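Korex Bench Kit for demo recording – four months in
Posted 6 December 2020 by Simin Karimi

Verdict first, short on time. Good kit. Buy it if you need two-arm lab demos and have somebody patient on staff.

We've been on it since August. Goal is a policy that puts tubes in racks and works near a pipette without knocking it. 3809 episodes saved so far. Noémie Bouchard does most of the driving, I do the labels. 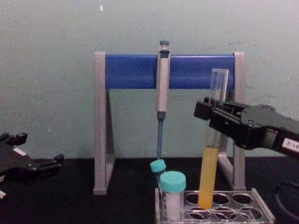

Grip quality is what sold me. The stock fingers are boxy and I expected slipping on glass, so I planned to swap them out. Didn't need to. They'll clamp a round-bottom test tube above the liquid line, yellow-orange stuff in the lower half, and hold it upright over the rack. Good sessions get us up to 155 usable episodes, less when the operator is new.

Recorder software is okay. Starts fast, saves fast. Discarding a bad take is three clicks and should be one. Timestamps drifted between chest and head views untill the second update, we threw out 29 episodes over that.

Clear acrylic rack is my main gripe. Holes reflect in the lower plate and on a black tabletop it gets busy. Might be good for training, might not. Ask me in spring.

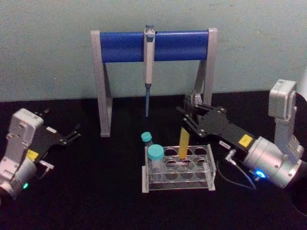 Head view, both arms at the rack, left gripper open.

Other stuff – wrist status lights handy. Manual is thin. Support answered in a day, Yaryna Yurchenko over there knows the thing inside out. Calibration takes 14 minutes and you do it every mornign, no skipping.

Four stars. Would be five with a better discard button.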